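Penurside Robotics Club - Workcell Safety Walkthrough
Form B, before powered work
Project: Teltuda (PC teardown and memory swap)
Date: 10 March 2021

Marks: OK / FIX / N/A. Comments go next to the line, not on the back, last time the back didn't get scanned.

SECTION 1 - ROOM

1.1 Aisle clear to both doors - OK
1.2 Bags and coats off floor - FIX. Two backpacks by the sink side. Moved, mark it OK now.
1.3 Extinguisher on hook, pin in, tag current - OK. Tag good thru September.
1.4 First aid box stocked - FIX. Out of small bandages again. Tweezers there.
1.5 Lights all working - one tube flickers over the storage shelf. Reported already. Not a stop.
1.6 Floor tape around cell - OK, peeling at the corner by the whiteboard. Press it down or redo.
1.7 Food and drink - OK. Keep it that way, cups stay on the windowsill.

SECTION 2 - PEOPLE

2.1 Safety glasses on everyone inside the tape - OK after reminder
2.2 Hair tied, hoodie strings tucked - OK
2.3 Lanyards off - FIX. School ID lanyards count!! Same comment as last form.
2.4 Closed shoes - OK
2.5 One person on the stop button, not doing anything else - OK. Was also holding the clipboard. Clipboard given to someone else.
2.6 New members did the Galtilier safety sheet - two not signed. They can watch from outside the tape, no hands in.

SECTION 3 - POWER AND STOPS

3.1 E-stop pressed, arm halts, needs twist and reset - OK, tested from standing and from low jog speed
3.2 E-stop reachable from teach position - OK
3.3 Second stop by the door - OK but stiff. Works. Put a note in for the next maintanence day.
3.4 Breaker labeled - OK
3.5 Power strips not chained - FIX. One strip into another behind the bench. Unplugged, used the wall outlet.
3.6 Speed cap set for student use - OK. 15 percent. Do not change without signing the log.
3.7 Log signed - was not. Is now.

SECTION 4 - ARM AND GRIPPER

4.1 Base bolts, witness marks lined up - OK
4.2 Gripper screws snug - one of the bracket screws took a quarter turn. Check again after the run.
4.3 Fingers not chipped - OK, light wear
4.4 Cable has slack at full reach, nothing catches - OK, jogged the whole path slow. Watch the loop when wrist turns past the last taught point.
4.5 Home position clear of people and monitor - OK
4.6 Payload setting matches tool - OK. 600 g entered for gripper plus bracket.
4.7 Program on controller matches the sheet - FIX. Sheet said revision 11, controller had an older one. Reloaded. Dry run done with nothing under the arm.
4.8 Savchuk test block used for the grip check - OK, held, let go on command

SECTION 5 - WORKPIECE (donor PC)

5.1 Unplugged from wall, cord removed all the way - OK. Cord is in the bin with the tag on it.
5.2 Power button held after unplugging - OK
5.3 Power supply stays closed. Nobody opens it, ever - OK
5.4 Wrist strap on whoever reaches in by hand - OK, clip was on a painted spot, moved to bare metal
5.5 Case lying flat, does not rock - OK. Pushed on all corners.
5.6 Side panel off and outside arm path - OK for this program. If anybody edits the path re-check, the panel is close.
5.7 Loose wires out of the gripper's way - FIX. See comment below.
5.8 Sharp edges - drive cage edge is sharp, cut gloves for hand work in there
5.9 Loose screws in case - ran the magnet, found one. Into the cup.

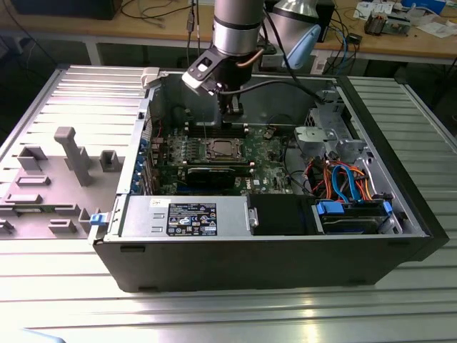
Photo: Penurside Robotics Club / Teltuda team

Comments on section 5:

Approach is straight down to the memory slots. Do not come in at an angle, the drive cage is in there and it stands up off the case floor. Wrist would get it before the fingers do.

Blue SATA cable is the one to worry about. It loops around. The orange, red and black ones curl down by the drive bay. Tie the lot with a velcro strap before powered work, no zip ties, we keep having to cut them near the board.

CPU socket is bare. Fingers, tools and screws stay away from it. If something drops in there STOP and get the mentor, dont poke.

Table slots eat screws. Cup or magnet tray only.

Bench behind the cell - cables hanging over the edge. Clip them back before the arm swings. Papers too, put them in a folder.

SECTION 6 - AFTER RUN

6.1 Arm home, stop pressed in - OK
6.2 Bracket screw re-checked (see 4.2) - OK, did not move
6.3 Memory sticks in antistatic bags - FIX, ran out of bags. Order more. Foam for now.
6.4 Tools back on board - short one hex key. Found under the keyboard.
6.5 Run sheet filled in - OK. 54 cycles, no unplanned stops. One slow one, noted on the sheet.
6.6 Controller off, key back in lockbox - OK

OPEN ITEMS FOR NEXT MEETING

- bandages
- antistatic bags
- floor tape corner
- second stop stiff, have it looked at
- lanyard hook by the door?? ask about this
- Galtilier sheets for the two new members, before they come in the tape
- velcro straps - write down wich size fits

Result: cleared for powered work at student speed. Redo the form if the case gets swapped for a diffrent model or the gripper comes off.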